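The Robot That Wouldn't Let Go
What happens when a clever machine gets stuck on something squashy?
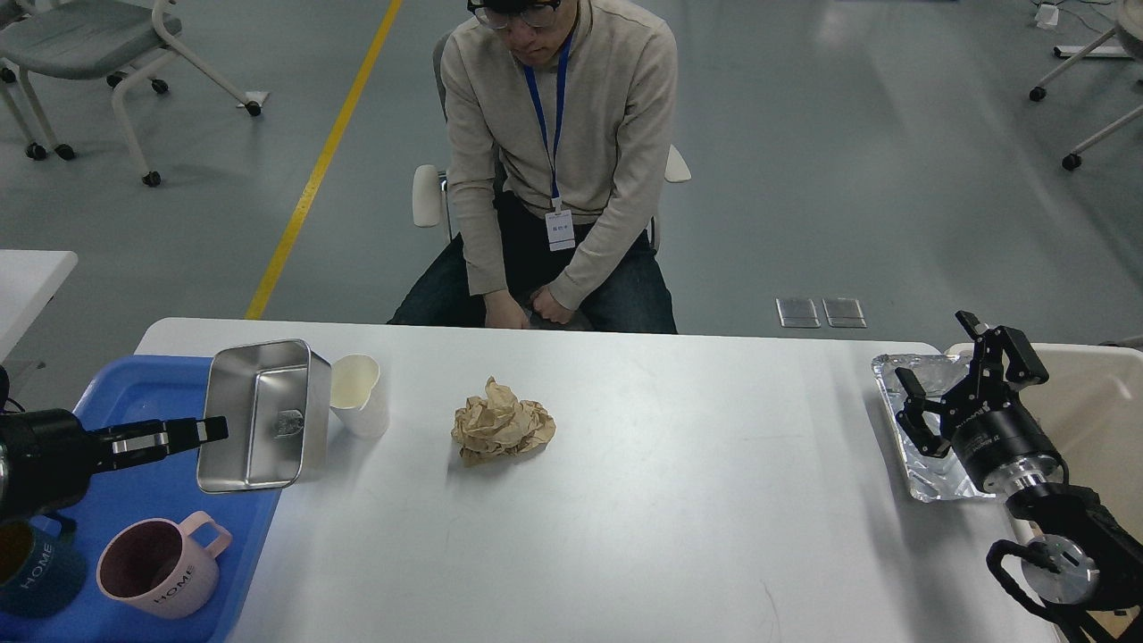
Reading time: 5 minutes

Have you ever tried to put something down and found it was stuck to your hand? Sticky tape is terrible for it. You shake, you flap, you wave your arm about, and the tape just hangs on!

A robot at the Wellton workshop had almost the same trouble one day in June, except that its tape was a lump of crumpled paper and it had no idea anything was wrong.

Tidying is hard!

The Wellton robot has two black arms, and at the end of each one is a gripper with two fingers. Its job that morning was to clear a table. Mugs, a paper cup, a ball of brown paper, a metal container, a foil tray: the sort of mess you might find after a party. For you, clearing that up would take a minute (less, if pudding was waiting). For a robot, every single thing is a new puzzle. A mug is hard and keeps its shape. A paper cup goes flat if you squeeze it too much. And crumpled paper is the trickiest of the lot, as it has a different shape every time you look at it.

So what went wrong?

The robot picked up a ball of paper and carried it over to a bin. So far, so good. Then it opened its fingers to drop the paper in, and the paper didn't drop. One little fold had caught on the end of a finger and stayed there.

You would spot that straight away. Your eyes would see it, and your skin would feel it too. But the robot checked only one thing, which was how wide its fingers were open. They were wide open. "Finished!" thought the robot, or it would have done if robots thought in words. Off it went to fetch a mug, with the paper still dangling.

Now the paper was in front of the robot's camera, hiding part of the mug. The robot guessed where the handle was, and it guessed wrong. Its finger bumped the mug and kept on pushing, and the mug began to slide towards the edge of the table...

Stop!

Lech Krawczyk was watching. He pressed the stop button, and both arms froze where they were. The mug was safe, with its handle poking out over the edge!

Every robot like this one needs a stop button, and it has to be easy to reach. When you press it, the robot doesn't finish what it is doing first. It stops there and then. Lech says people sometimes feel silly pressing it and wait to see if the robot will sort itself out. His rule is to press first and wonder about it afterwards.

Being a robot detective

The robot keeps a diary of everything it does, called a log. Lech and his team read back through theirs and found that the robot had dropped crumpled paper 387 times in its practice runs. They watched the recordings of all of them. In 5 of those drops, the paper had caught on a finger for a moment before falling off on its own. The clue had been there all along, but the robot had marked every one of them as a success, so there had been no reason to look.

This kind of mistake has a name. It's called a silent failure, because no alarm goes off and no red light flashes. The machine thinks everything is fine. Engineers worry about silent failures a lot, and some of them rather enjoy hunting them down.

How did they fix it?

The team made two changes. The first was to give the robot a new habit. After it lets go of something, it now looks at its own fingers through the camera to check that they are empty. If they aren't, it goes back over the bin and gives a little shake. (It looks exactly like somebody flicking water off their hands. I laughed out loud when I saw it.)

The second change was about pushing. If the arm feels something pushing back when it doesn't expect to, it now stops by itself and waits for a person.

Then they tried it all again, 164 times, with the messiest paper they could make. The paper still caught now and then, and each time the robot noticed and shook it off.

Try it yourself

You need a friend, some scrap paper, a plastic cup and a pair of kitchen tongs. Ask a grown-up before you borrow the tongs.

Scrunch the paper into a ball. Shut your eyes and pick it up with the tongs while your friend tells you where to go. Carry it to the cup and let go. Before you open your eyes, say whether you think it went in. Were you right? Swap over and have another go with a sock.

Words to know

Gripper: the part of a robot that holds things, a bit like a hand.
Log: a record of what a machine did and when.
Silent failure: a fault that the machine doesn't notice.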